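ホーム 項目一覧 分野別 テレビ放送 最近の更新

総集編(テレビ番組)

総集編(そうしゅうへん)は、連続して放送されるテレビ番組において、すでに放送された回の映像を編集し、ひとつの回または特別番組としてまとめたものである。連続ドラマ、アニメーション、ドキュメンタリー、競技番組などで広く作られている。新しく撮影した場面を少し加えることもあるが、中心になるのは過去の映像である。英語圏で「クリップ・ショー」と呼ばれる形式と重なる部分が多い。ただし、日本語の「総集編」は筋をまとめる働きを強く意識した語であり、完全に同じ意味ではない。

名称

「総集」は、集めて一つにするという意味の語である。放送の分野では、番組表に「総集編」と書かれる場合のほかに、「ダイジェスト」「振り返り」「特別編」などの語が使われる。「特別編」は新作の外伝を指すこともあるので、題名だけでは内容が総集編であるかどうか判断できないことがある。この点について視聴者から不満が出ることは珍しくない。

「再放送」は、一度放送した回をそのままの形でもう一度放送することをいい、編集を前提とする総集編とは区別される。再放送のとき、放送枠の長さに合わせて一部の場面を短くする場合があるが、これも通常は総集編とは呼ばない。

目的

総集編が作られる理由はいくつかある。もっとも分かりやすいものは、途中から見始めた視聴者に物語の筋を知らせることである。長い連続ドラマでは、最初の数回を見なかった人がその後も見ないままになる傾向があり、中盤に総集編を置いて、新しい視聴者の入り口とする。

第二に、制作の日程を調整する働きがある。撮影や作画が予定より遅れたとき、総集編を一回入れると、次の回の完成までに一週間の余裕が生まれる。この用途の総集編は、編集の担当者が短い期間で作ることが多く、語り手の声だけを新しく録音する例が目立つ。

第三に、費用を抑える働きがある。過去の映像を使う回では、出演者の拘束時間も、美術や衣装の準備も少なくてすむ。ただし、音楽や引用映像の使用について改めて契約が必要になることがあり、見かけほど安くならない場合もある。出演者への支払いをどう計算するかは、制作会社ごとの契約によって異なる。

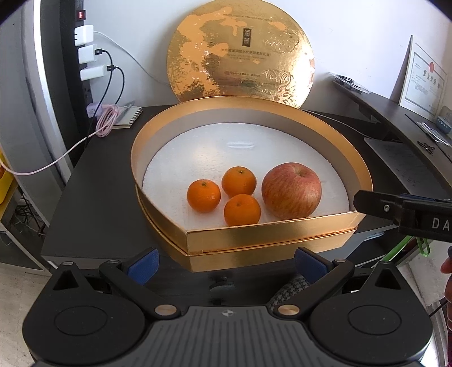 ベイルート、2020年7月17日

放送研究者のダラル・アウン(Dalal Aoun)は、この日に発表した小論「休止期の編成と総集編」の中で、撮影が長く止まった場合に総集編がどのように使われるかを論じた。アウンが主な例としたのは、連続ドラマ『レトゥム』(Retum)である。この作品は撮影の中断により、後半の6話が予定の時期に放送できなくなった。放送局リンス(Lins)は、空いた枠の一部を90分の総集編で埋め、残りには旧作の映画を置いた。

アウンの考えでは、この総集編の特色は、視点を主人公から脇役の会計士に移した点にある。場面そのものは放送済みであったが、順序が変えられ、会計士が立ち会った場面だけが選ばれた。そのため、初めて見る人には筋が分かりにくくなり、続けて見てきた人には新しい印象を与えたという。アウンはこれを「読み直しの総集編」と名づけ、筋の説明を主とする「案内の総集編」と分けている。この二つの用語はほかの論者にも使われているが、定着したとまではいえない。

種類

総集編の形式は一つではなく、おもに次のような型が知られている。境目ははっきりせず、一つの作品が二つの型にまたがることもある。

語り手型
画面に出ない語り手が、放送済みの場面をつなぎながら筋を説明する。アニメーションで多く見られる。語り手には登場人物の一人が選ばれることが多いが、作品の外にいる第三者が語る例もある。時間の順に進むため、もっとも理解しやすい型とされる。

回想型
登場人物が部屋に集まって昔の出来事を話し、その話に合わせて過去の映像が入る。連続喜劇に多い。新しく撮影する部分は一つの場所だけですむことが普通である。停電、大雪、昇降機の故障など、人物がその場所から動けない状況が好まれる。

資料型
劇中の報告書、裁判の記録、新聞記事などの形をとって、過去の場面を並べる。刑事ものや法廷ものに向いている。SFドラマ『ウェルトラ』(Weltora)では、宇宙船の航海記録を監査官が読み上げるという設定がとられた。監査官の役は新しい俳優が演じ、この人物は次のシーズンで正式な登場人物になった。総集編で初めて登場した人物が本編に入った例として、よく言及される。

座談型
俳優や監督が自分の役または撮影の様子について話し、その間に名場面をはさむ。物語の中の出来事ではないため、厳密には総集編に含めないとする意見もある。最終回の前の週に置かれることが多い。

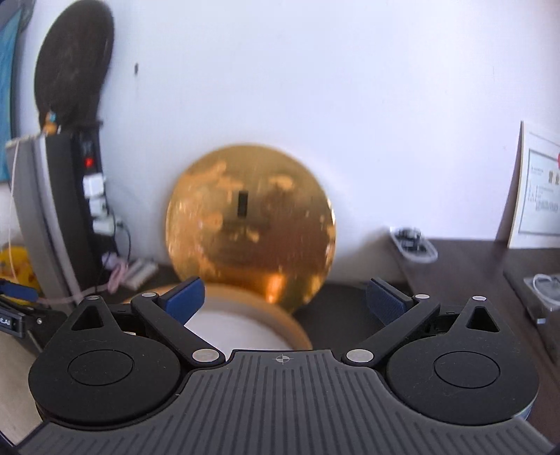
制作の手順

制作の方法は会社によって違うが、共通する部分も多い。まず、脚本家または構成の担当者が全話の場面表を読み、残す場面と捨てる場面を決める。このとき、後の回に関係する伏線が落ちないように、先の脚本も確認する。次に、編集者が仮のつなぎを作り、監督が長さを調整する。最後に、語りの原稿を書き、録音し、音楽を付け直す。

ドラマ制作会社ワンディス(Wandis)で長く編集を担当したヴァンダナ・ラトール(Vandana Rathore)は、社内向けの手引きの中で、もっとも時間がかかる作業は音の処理であると書いている。場面の途中で映像を切ると、背景の音楽も途中で切れてしまう。音楽とせりふが別々に保存されていれば付け直すことができるが、古い作品ではすでに混ぜられた音しか残っていないことがある。その場合、音楽の切れ目に合わせて映像を選ぶことになり、筋の上で必要な場面を使えないこともある。

同じ手引きには、場面の選び方についての記述もある。人物の服や髪型が回ごとに大きく変わる作品では、順序を入れ替えると時間の関係が混乱して見える。ラトールは、入れ替えを行う場合には一つの話の中だけにとどめるか、画面に日付を出すことを勧めている。また、せりふの中の「昨日」「さっき」のような語は、つないだ後で意味が変わりやすいので、必ず原稿の形でもう一度読むことになっている。

編成における位置

総集編は、放送期間の中ほど、または新しいシーズンの直前に置かれることが多い。シーズンの間が9か月以上空く作品では、直前の総集編がほとんど習慣になっている放送局もある。夏の期間は在宅する視聴者の数が読みにくいので、新作の重要な回を避け、総集編と再放送を組み合わせて並べる編成が昔から行われてきた。

一方で、総集編を放送した週に視聴者が離れることを心配する編成担当者もいる。前に見た内容であると分かった時点でほかの番組に移り、翌週に戻ってこない人がいるからである。リンスではこの対策として、総集編の最後に次の回の冒頭3分を先に見せる方法をとった。この方法は「先出し」と呼ばれ、のちに『ウェルトラ』の総集編でも使われている。

配信サービスが広がってからは、総集編の役割も変わってきた。視聴者が好きなときに第一話から見ることができるため、筋を知らせる目的は以前より弱くなった。その代わり、シーズンの最初に自動で再生される短い「前回まで」の映像が増えている。これを総集編の一種とみるか、単なる導入部とみるかについては、意見が分かれている。

評価

批評の中で総集編が取り上げられることは比較的少ない。賞の選考では新作の部分が少ないために対象から外されることが多く、話数に数えない資料もある。ある作品の全話数が資料によって一つか二つ違うときは、総集編の扱いがその原因であることがある。

視聴者の評価は、作品への親しさによって大きく変わる。毎週見ている人にとっては待たされる一週間であり、久しぶりに戻ってきた人にとっては便利な一回である。『レトゥム』の総集編については、放送の直後には「新作と思って見た」という苦情が多かったが、録画を見直した愛好者の間で次第に評価が上がり、ソフト化の際には本編と同じ扱いで収められた。これに対し、『ウェルトラ』の総集編は、監査官の場面だけを切り出した版が付録となり、過去の映像の部分は収められなかった。

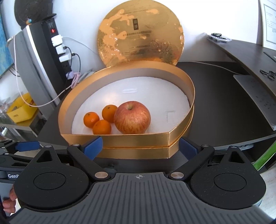

総集編を見なくても、次の回の内容は理解できるか。

多くの場合は理解できる。総集編の大部分は放送済みの映像であり、新しい場面があっても、物語に必要な情報は次の回でもう一度説明されるのが普通である。ただし、『ウェルトラ』のように新しい人物が総集編で初めて登場する作品では、その人物の紹介が本編で省かれていることがある。

関連項目

再放送
特別番組
番組編成
外伝
シーズン制

当サイトでは、表示の設定を保存するためにクッキーを使用しています。閲覧を続けると、使用に同意したものとみなされます。

お問い合わせ | 著作権について | ページの先頭へ戻る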